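Home Stories Archive Submit About Search

The Couple on the Ferry

June 2020

The editor wanted it by noon. Six hundred words, no maybes. Two actors, one ferry, one hand on one knee.

I had 42 photos and no story. She was the lead in the Golloston films, he was the guy who got shot in the second one. They'd been seen at Pratdale harbor eating fries. That was it. Fries.

So I called the hotel. Called the boat company. Called a woman at Evon, the agency, who hung up before I finished saying my name - twice. 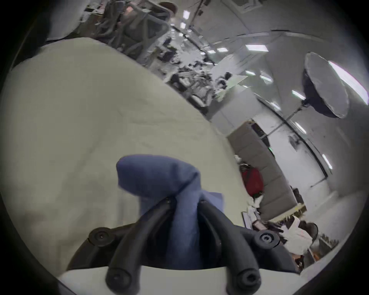 Were they together?

I didn't know, and the woman who sold them the fries didn't either.

I wrote it anyway. "A source close to the pair." The source was me, in a parked car with the heat on, chewing a pen. "They looked relaxed." They looked like people waiting on a boat. Sent it at 11:50.

By three it had 1,000 comments. By dinner a wedding date. Somebody had found a ring in photo nine, which was a reflection off a ketchup packet, I'd zoomed in on it myself and knew perfectly well. Did I say so? I did not. I wrote a follow-up about rings.
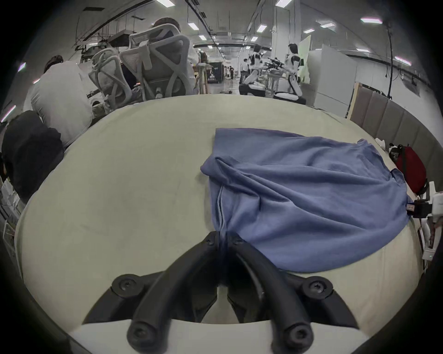 And the follow-up did better than the first one, so the editor wanted a third. Something with family in it. I took the ferry out to the island myself, got sick over the rail, walked up to the Seppälä guest house in the wrong shoes.

She opened the door. Her, not a maid. Wet hair, no makeup, reading glasses pushed up. Behind her he was at the kitchen table with a stack of papers, and he didnt look up.

"You're the source," she said.

I said I was.

"He's my brother. Half. We found out in February." She looked at the notebook in my hand. "We've been trying to figure out how to tell our mother."

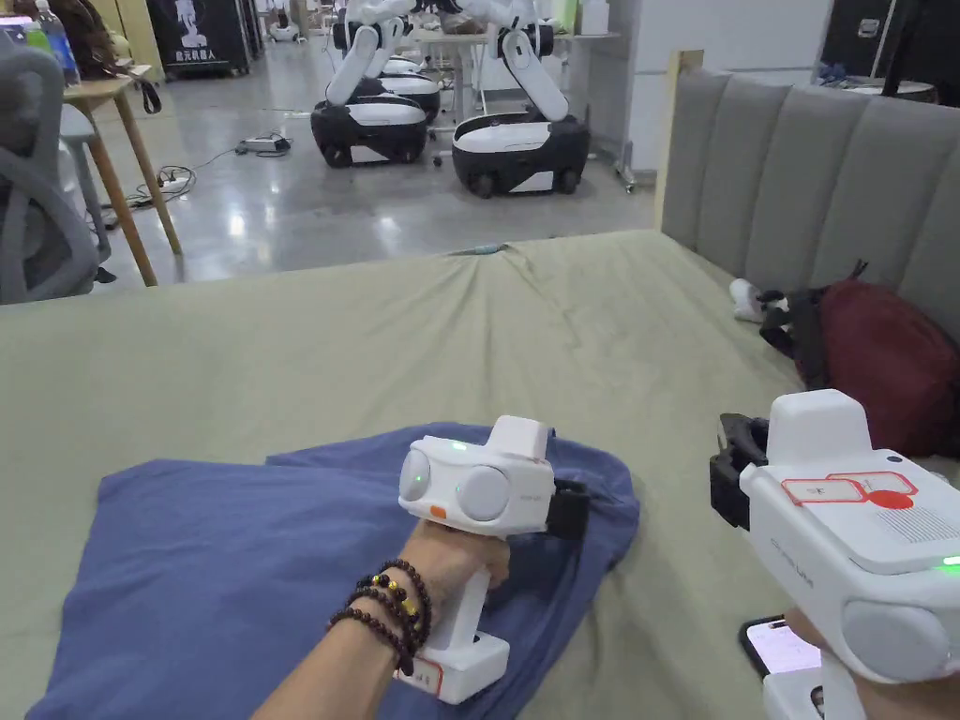
What did she want from me?

Time, she said, until the end of the week.

I walked back down. Missed the boat, sat on the dock with my phone. Best story I'd ever have and it was all true. The editor called, I let it ring. Called agian. I picked up and told him they were just freinds, it was dead, there was nothing on the island but goats.

He gave me a dog show to cover.

147 comments - showing newest

saltandpepper: ok but did the mother ever find out??

reader_in_row_c: Liked the ketchup packet. Editor sounds like my old boss.

mimsy: wanted more goats

Previous story Next story Back to top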